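How to Get Through a Week's Laundry in One Evening

June 28, 2023 - by Nesma Hegazy

Quick one tonight, kids are in the bath. Few people asked how I keep up with washing for five in a small apartment. Short version - I don't do it daily. One evening, all of it, done.

What you need: one basket per person if you have room, a mesh bag, stain bar, a timer on your phone.

Step 1. Sort the night before. Darks, lights, towels. Thats it. I used to do six piles and it was silly.

Step 2. Check pockets. Tissues are the enemy. Zip zippers, turn jeans inside out, unroll sleeves.

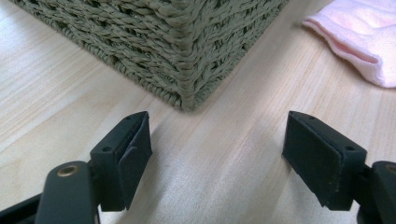 Step 3. Towels go first. They take longest to dry so get them moving. Warm wash, no softener - it makes them stop soaking up water.

Step 4. Stains while the towels run. Rub the bar in with a bit of cold water, leave it till the load is up. Don't use hot on blood or egg, it sets.

Step 5. Lights, then darks. Set the timer for every load. Mine takes 34 minutes on quick, check yours. Quick is fine for stuff worn once, muddy things need the full cycle.

Step 6. Dry and fold in the same order. Fold each load when it comes out, before the next one goes in the dryer. Skip this and you get the mountain. Shirts on hangers right away, saves ironing most of them.

Step 7. Socks last. Keep them all back until everything is folded, then pair in one go. Singles go in a bag and get one more chance next week.
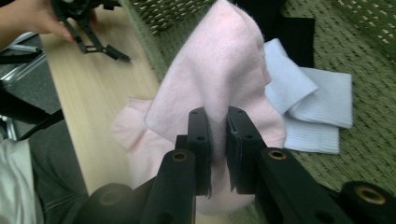 How do you stop socks going missing in the first place?
Wash them in the mesh bag, zipped, and empty it straight onto the folding pile. Also feel around the rubber door seal after each load, small ones get stuck in there.

Step 8. Put away tonight. Not tommorow. Wipe the seal, leave the washer door open, clean the lint filter. Go to bed.

Filed under: Home & Cleaning, Laundry, Routines

Comments (3)

Mohcine Sqalli
Towels first is a good tip, I always left them till the end and went to bed with them damp.

Samah Benkirane
does the quick wash really get school uniforms clean? mine come out with the collar still gray

Nesma Hegazy
Samah - stain bar on the collar first, then full cycle. Quick won't do it.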